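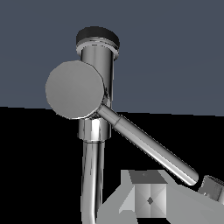

Simulated faucet with lever handle and gripper, rendered in the Grillus task library. Supplied by Vastotura.

Vastotura opens Grillus simulation library to outside labs

FOSTVILLE -- Vastotura will begin licensing Grillus, its library of simulated household manipulation tasks, to universities and commercial robotics developers in January. The release covers 71 tasks across 11 categories, including taps, drawers, hinged doors, switches and small appliances.

Grillus is supplied as a set of articulated object models, task definitions and scoring scripts. Each model carries joint limits, friction values and damping coefficients that can be fixed or randomized at the start of an episode. Licensees can import their own arm and gripper models or use the generic parallel gripper included with the library.

The faucet category contains 2,451 model variants generated from nine base geometries. Spout profile, lever length, lever angle and body diameter are varied independently. A task is scored on the final joint angle of the lever, with separate penalties for excess contact force and for collision with the spout.

"Levers are a good test of a control policy because the contact point travels on an arc and the gripper has to follow it," said Rafia Afridi, product manager for Grillus. "A policy that has learned to push in a straight line will slip off partway through. The scoring script logs the angle at which contact was lost, so the developer can see where the problem begins."

Visual and collision geometry are stored separately. Metal fittings are rendered with reflective finishes, while gripper parts are left matte and untextured by default to reduce rendering load. Users who train on camera input can substitute their own materials through a configuration file. Depth and segmentation outputs are available for every task.

Hoani, a firm that builds assistive arms for home use, evaluated a pre-release version over the fall. Its engineers used the faucet and drawer categories to screen control policies before moving to bench hardware.

"We wanted to discard weak candidates early," said Isla Hoani, the company's founder. "The friction settings needed adjustment for our gripper pads -- the defaults were too generous -- but the configuration format is documented and the change was minor."

Default pad friction has been lowered in the release version as a result of that evaluation.

Grillus is offered under an academic licence and a commercial licence. Both include source files for the scoring scripts. The commercial licence adds support by email and up to 11 custom object models per year, built from drawings or scans supplied by the customer.

Evaluation copies are limited to the faucet and switch categories. Requests should be directed to Anel Chauke, licensing, at Vastotura's Fostville office.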